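**Progress note to the Dilton Fund, 8 February 2026**
Prepared by Arnel Quiambao, Mirnar project

Thank you again for your patience over the winter, and for the kind note that came with the second payment (it went straight up on the wall by the kettle). You asked us a plain question when we started, which was whether machines can take over the small, dull bench chores yet, and I'll try to answer it as plainly as I can, though I do tend to wander.

Since the last report we have logged 356 attempts at handling tubes and racks. Of these, 251 needed no help from a person. I'm pleased with that, and I'd be more pleased if the rest didn't bunch up in the same few places.
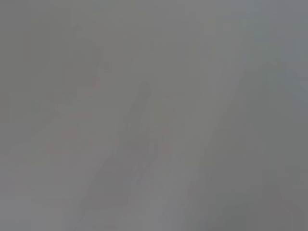
Close-range vision is still where most of our worry sits. The wrist view can come down to soft gray bands running on a slant, with a few faint pinkish smudges and no edge crisp enough to name, and a person would have a hard time picking a tube out of that, never mind a program. We'd like to spend up to 30 hours of the Msimang team's time on it in February, if you're comfortable with that.

Capped tubes are the other big piece of work. Small ones in a rack and a larger one held at a tilt ask for quite different things, and we're writing the two up separately so that you can compare them fairly. 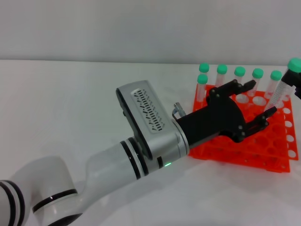 *Two black grippers at the red rack, one open and the other holding the larger tube by its neck.*

So, can they do the chores? Some of them, slowly, with a patient person nearby! Drundel has asked for the 119 runs with the larger tubes, and I'll copy you in when they go over.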